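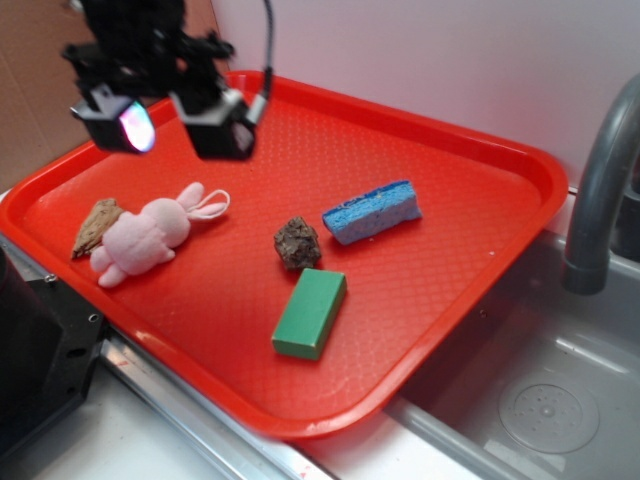 Chapter 2
Porous Solids and the Water They Hold

2.1 Scope of the chapter

Chapter 1 treated solids as if they were filled to their outer surface with matter. Few everyday solids are. Brick, bread, chalk, soil, felt and most kinds of wood contain spaces, and those spaces can hold air, water or both. The present chapter sets out how the spaces are measured and how water enters and leaves them. Swelling, in which the solid itself changes size as it takes up water, is left for Chapter 5. Until then the solid is assumed to be rigid.

A pore is any space inside the outer surface of a solid that is not filled by the solid itself. An open pore connects to the outside, either directly or through other pores. A closed pore does not. The total pore volume is the sum of the two.

Porosity is the total pore volume divided by the bulk volume, where bulk volume means the volume enclosed by the outer surface. It has no units and is given as a fraction or a percentage. Where only open pores are counted, the term is open porosity, and the two must not be mixed in one calculation.

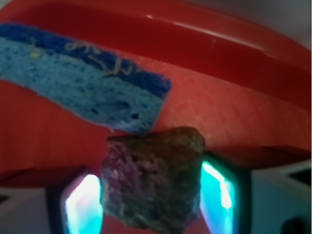

Does a solid with high porosity always let water pass through it easily?

The ease with which water passes depends on how wide the pores are and how well they connect, so a solid with many closed or very narrow pores may be highly porous and still let almost no water through. The property that describes flow is permeability, treated in Section 2.6.

2.2 Measuring open porosity

The usual method requires a balance and a means of finding bulk volume. The sample is dried to constant mass and weighed. It is then soaked under reduced pressure, so that air leaves the open pores, and weighed again after surface water has been wiped off. The gain in mass gives the volume of the open pores, taking one gram of water as one cubic centimeter.

Worked case. A Gasser block of fired clay has a bulk volume of 937 cubic centimeters and a dry mass of 899 grams. After soaking, it has gained 442 grams. The open porosity is 442 divided by 937, or 0.47. The dry bulk density is 899 divided by 937, or 0.96 grams per cubic centimeter. The dry block will therefore float when first placed in water and sink as its pores fill.

The main source of error is the wiping step. A cloth that is too dry draws water out of the wide pores near the surface, and the open porosity comes out low.

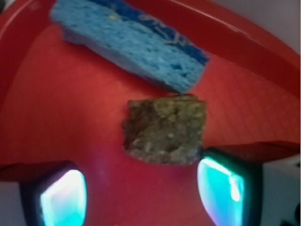

Agathe Chauvin objects that the wiping error is given too much weight, and that poor drying before the first weighing does more harm: "Water left in the sample at the start is counted as solid, and no care at the end will put that right." Her point holds for fine-pored samples, which should be weighed repeatedly during drying until two readings in a row agree.

2.3 Capillary rise

Water climbs a narrow tube when it wets the wall of the tube. The rise is greater in narrow tubes than in wide ones. If the radius is halved, the height is doubled, provided the wall material and the liquid stay the same.
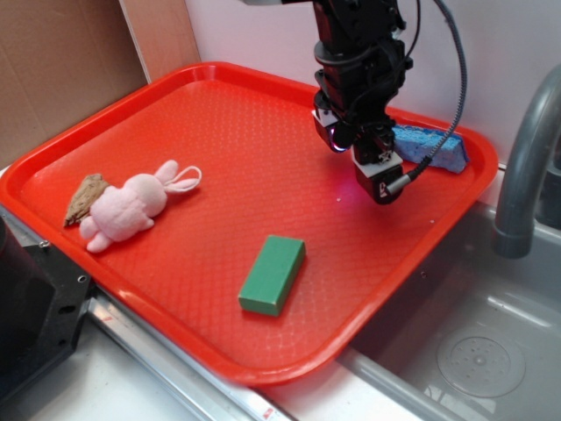

In a real solid the pores vary in width along their length, and the simple rule gives only a limit. A wide section above a narrow one can stop the rise. The same wide section, if filled from above, may stay full while the narrow section below it holds the column in place. The water content of a porous solid at a given height thus depends on whether it was reached by wetting or by draining. This difference is called hysteresis and is taken up in Section 2.4.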